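Members' Area > Discussion Boards > Food and Events > Mivwood Hall

Print this page | E-mail this page

Meat-free catering at the Halvorsen season: members' views
Posted by Mivwood_Events, February

Members will be aware that the Halvorsen concert season at Mivwood Hall is to be catered without meat or fish this spring. Holders of a season pass who complete the plant-based pledge will be entered in a draw for free admission to next year's concerts. The pledge runs for 20 days and may be started at any time before the opening night. Comments are invited below.

Stalls_Row_K wrote:
I support the change of menu but must object to the draw. A concert pass should not depend on what a member eats at home, and there is no means of checking it. I should prefer the money to be spent on lower ticket prices.

Daklow_Subscriber wrote:
With respect to the previous member, the pass does not depend on the pledge. Entry to the draw does. The passes on offer have been paid for by Trundport, the new caterer, and would not otherwise exist. I took part in the same scheme at the Daklow festival and found the recipes sensible, although the lentil pie needed far more salt than was stated.

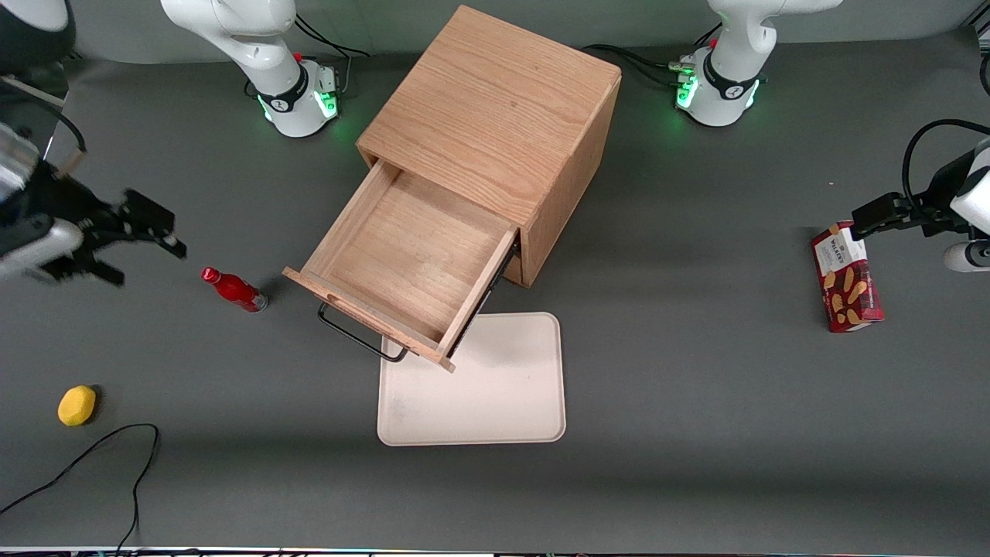 I would add that the interval queue at Daklow was shorter than in former years, as the menu had been cut to 7 dishes and all of them could be served cold. If Mivwood follows the same plan, members in the upper seats may at last be able to eat before the second half.

Quietly_Alto wrote:
Could the organisers confirm whether nuts will be used? The notice sent to pass holders does not mention them. My choir is bringing a party to the second concert and three of our singers have allergies.

Stalls_Row_K wrote:
I accept the correction about who has paid. My view of the draw is unchanged. There were 448 entries at Daklow, according to the festival newsletter, and I doubt that many of those people kept to the pledge after the first weekend.

Daklow_Subscriber wrote:
That may be so. I kept to it, with one lapse involving cheese.

Mivwood_Events wrote:
In reply to Quietly_Alto, two of the dishes contain nuts and will be served from a separate counter. Parties should send their dietary needs to the box office with the booking form. The draw is limited to over 200 pass holders who have already registered, and to those who do so before the end of March. Guests may continue to bring their own food into the garden — but not into the hall.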